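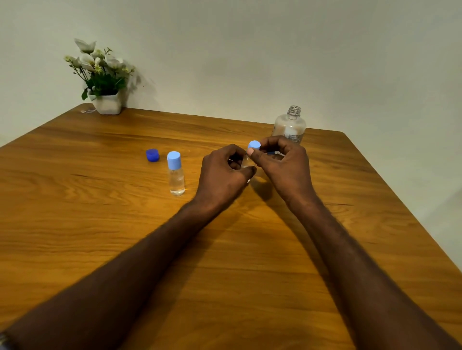
Wooden table, back corner.

Field Notes > Fuel Moisture > Zandley Ridge plots

May 7, 2023

Moisture sampling at the Zandley Ridge plots, first full round since the snow went off. Writing this up the same evening so the numbers and the complaints stay together.

Got to the lower gate at 8 and had all the cans filled by early afternoon. Wind light from the southwest, high thin cloud, no rain since the weekend before last. The road is fine up to the second culvert. Past that there is a washout on the downhill side, so park at the wide spot and walk in.

Sampled 11 plots out of the 12 on the list. The one I skipped is the north draw plot, which still has a snowbank across the lower half. Anything I cut there would have been meltwater. It can wait for the next round.

Same method as last November: dead grass and litter in one can, small dead twigs in the second, live shrub tips in the third. Lids taped right away. I weighed everything wet before supper and the cans are in the oven now. Dry weights tomorrow, same time, and I will add them to the sheet then.

What I can say without the dry weights: the grass on the south-facing plots snaps when you bend it. On the plots under the trees it folds. That is a bigger gap than I would have guessed for this time of year. Last year's growth is standing tall all along the ridge road because the cattle were pulled early, and there is green coming up under it but not enough to slow anything down. In a couple of weeks the green should catch up, if it rains.

The Prorar logger on the ridge post is working again. It had stopped recording over the winter and I assumed the battery, but the battery was good. The connector had corroded on one side. Cleaned it with a wire brush and contact spray, put it back, and it started logging within a minute. Downloaded 2418 records from before it quit. The humidity column looks all right. The temperature column has a stretch where every value is the same, so treat that part as missing. Don't average over it.

The old stick scale at the Trorville station reads high. I compared it against the bench scale with the same set of sticks, three tries, and it was off by around 3 grams each time. That matters, since the sticks only weigh 100 grams bone dry, so three grams is three points of moisture. If Trorville has been reporting from that scale all spring, their sticks have been drier than they said. I left a note on it and put the spare in its place. Somebody needs to go back through their log and mark the readings. I don't know when it drifted, so I wouldn't try to correct them.

Walked the Acuña burn edge on the way out. That is the small one from last fall that stopped at the creek. A lot of the black is already covered with new grass. A few of the big stumps are hollowed out underneath and the ground is soft around them, so watch your feet. No smoke, no smell. Checked the deepest stump hole by hand and it was cold all the way down. The dozer line on the west side has started to rut. Two of the water bars have washed through and the third is about to. I passed that on to the road crew along with the culvert.

To do before the next round:

- dry weights into the sheet
- order can lids, we are down to the dented ones
- new connector for the ridge logger, the cleaned one won't last
- paint the stakes again, the orange has faded and I walked past two of them
- take a saw, there is a tree down across the trail above plot 6

Oven is set at 100 C. Please leave the door shut until I get in. Last time somebody added a tray of wet samples halfway through and I had to start the clock over - if you have cans to dry, put them on the shelf and I will run them next.

Comments

ridgeline_tom: Tree above plot 6 is cut up and off the trail. Did it on my way down from the repeater.

K. at Trorville: Found your note on the scale. Our readings took a jump in the middle of April that we put down to the rain, so it may have been that. I have marked everything from then on as doubtful.

drybulb: Do you want the north draw plot done separately once the snow is gone? I will be up that way and can take cans with me.

ridgeline_tom: Bring boots if you do, the bottom of it is a bog.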